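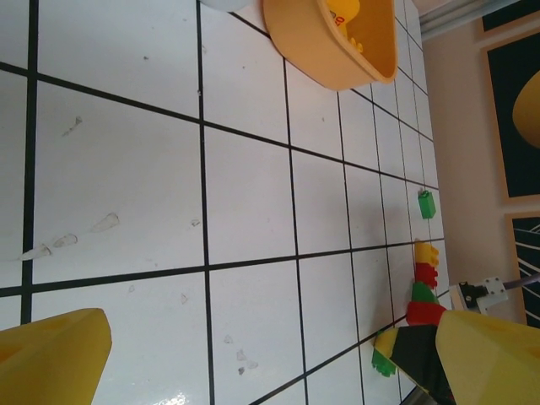 **Evening and weekend program assistant, Skála Community House**
Part-time, 20 hours a week. Posted 6 January 2025.

Skála Community House is looking for a program assistant to help run our after-school and Saturday programs. The job starts in May and is a permanent part-time position. It reports to Tuulikki Saarela, the program manager.

We are a neighborhood center in the old Cloller building, across from the bus garage. The downstairs has the play space, the kitchen and the big hall. Upstairs there are two classrooms and the office. Families use us for homework help, drop-in play, language classes, the seed library and a lot of birthday parties. The center is open six days a week and closed on Sundays.

## What you would do

Most of the work is on the floor with children between four and eleven and the adults who bring them. On a normal afternoon you would:

- open the downstairs rooms and sign families in
- set out materials for the drop-in session and put them back afterward
- lead one short activity, usually a craft, a board game or a story
- serve the snack and wipe down the kitchen
- answer the phone when the office is empty
- close up with the second staff member on duty

Saturdays are longer and less predictable. In the morning there is a parent and child group, and the hall is often rented out after lunch. You would meet the renters, show them where the chairs and the breaker panel are, and check the room when they leave.

There is also some paperwork. Attendance goes into Plelico, our booking system, by the end of each shift. We will train you on it. It is slow but not difficult. Supply orders are due on the last working day of the month, and accident forms have to be filled out the same day, even for a scraped knee.

## Hours and pay

The regular schedule is Tuesday through Thursday from 2:00 to 6:30, plus Saturday from 9:00 to 3:30. During school vacations the weekday shifts move to mornings. We post the vacation schedule a month ahead and try to stick to it.

Pay is $21.50 an hour. After the three-month trial period it goes up to $22.75. You get paid sick time from the first day, and vacation time is figured on the hours you work. There is a training allowance of $300 a year, which most people spend on first aid renewal or a short course. Street parking is free but fills up by midafternoon. The 14 bus stops outside.
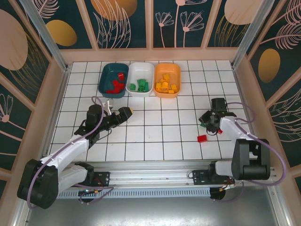
## Who we are looking for

You need:

- at least one year of paid or unpaid work with children in a group setting
- a current first aid and CPR certificate, or willingness to get one before you start
- English good enough to explain a rule to a six-year-old and a late fee to a parent
- to be 18 or older and able to pass the state background check (we pay for it)

It helps if you speak Spanish, Somali or Finnish, or if you can play an instrument well enough to lead singing. A driver's license is useful for supply runs but you will not be turned down for lacking one. We do not ask for a degree.

The job involves standing, kneeling and getting up off the floor many times a day, and lifting folding tables with another person. The elevator works and the restrooms on both floors are accessible. If you need the work set up differently, tell us and we will look at it together — two of our current staff have adjusted duties already.

People sometimes ask how loud it gets. Rainy weekdays are the worst, between four and five, when the homework group comes downstairs. If you find noise hard to take for an hour at a stretch, this may be the wrong position for you. We also hire for the front office from time to time, and those jobs are much quieter.

## How to apply

Send a resume and a short letter to the office, on paper or through the jobs form on our website. One page is plenty for the letter. Tell us about a time you worked with a child who did not want to join in, and what you did. Please give two references, at least one of them from someone who supervised you. We will not call them without checking with you first.

First interviews are half an hour, in person or by phone, with Tuulikki and our building manager, Ville Pitkänen. People we invite back come in for one drop-in session, from opening to cleanup, and are paid for the time at the regular rate. We write to everyone who applies, including those we do not interview.

If you applied for the Lultudard Street position last fall, you are welcome to apply again. You can say in your letter that we should use the references you already sent.

Questions about the duties go to Tuulikki Saarela. Questions about building access, parking or keys go to Ville Pitkänen. Both can be reached through the front desk between 10:00 and 4:00 on weekdays — leave a message if the line is busy, and include a number where we can reach you in the evening.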